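Im September habe ich endlich die Jalousien im Büro in Womitz geputzt. Es sind weiße Horizontaljalousien mit schmalen Lamellen, und sie standen seit dem Einzug auf meiner Liste. Staub sieht man darauf kaum, solange man davor sitzt. Man merkt ihn erst, wenn man mit dem Finger darüberfährt.

Das Haus ist von 1883, der Ausbau innen natürlich nicht. Die Jalousien stammen laut Aufkleber in der Oberschiene von Rondent, eine Anleitung war nicht mehr zu finden. Ich habe also erst einmal an einer Ecke probiert, was die Lamellen vertragen.

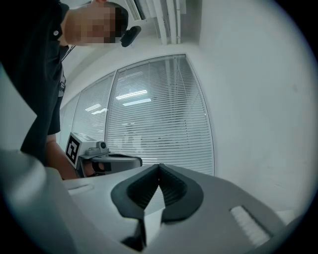 Die breite Fensterfläche mit den weißen Jalousien, davor beugt sich jemand mit einem Greifer in der Hand vor.

Beim Putzen habe ich mitgezählt, weil ich wissen wollte, wie lange so etwas dauert: 468 Lamellen im ganzen Büro. Gebraucht habe ich dafür 6 Stunden, verteilt auf drei Nachmittage. Das ist mehr, als ich eingeplant hatte.

Zuerst habe ich es mit einem Staubwedel versucht. Der verteilt den Staub vor allem auf die Fensterbank. Besser ging es mit einem alten Baumwollhandschuh, leicht angefeuchtet -- Lamelle zwischen zwei Finger nehmen, von der Mitte nach außen ziehen, Handschuh ausspülen, weiter. An den Schnüren muss man absetzen, sonst springt die Lamelle aus der Führung. Das ist mir zweimal passiert und ließ sich von Hand wieder richten.

Ins Wasser kam nur ein Spritzer Spülmittel. Den Spezialreiniger, den ich noch im Schrank hatte, habe ich weggelassen. Er hinterließ beim Probieren Schlieren, und die sieht man bei tief stehender Sonne sofort.

Oben habe ich auf der Trittleiter gearbeitet, unten im Knien. Die unteren Reihen waren deutlich schmutziger, vermutlich wegen der Heizung.

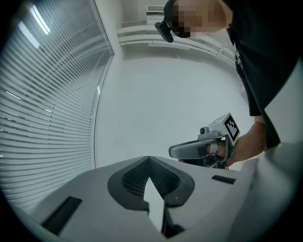 ## Wie die Lamellen jetzt stehen

Vormittags lasse ich sie fast zu, sonst blendet es am Tisch. Ab 14 Uhr drehe ich sie waagerecht. Ganz hochziehen mag ich sie nicht mehr, der Zug am linken Fenster klemmt seit längerem. Ein Ersatzteil habe ich bei Sotiropoulos in Drinovden angefragt, die Antwort steht noch aus.

Nächstes Mal wische ich alle 3 Monate trocken durch und spare mir hoffentlich die nasse Runde. Die Fensterbänke muss ich noch machen.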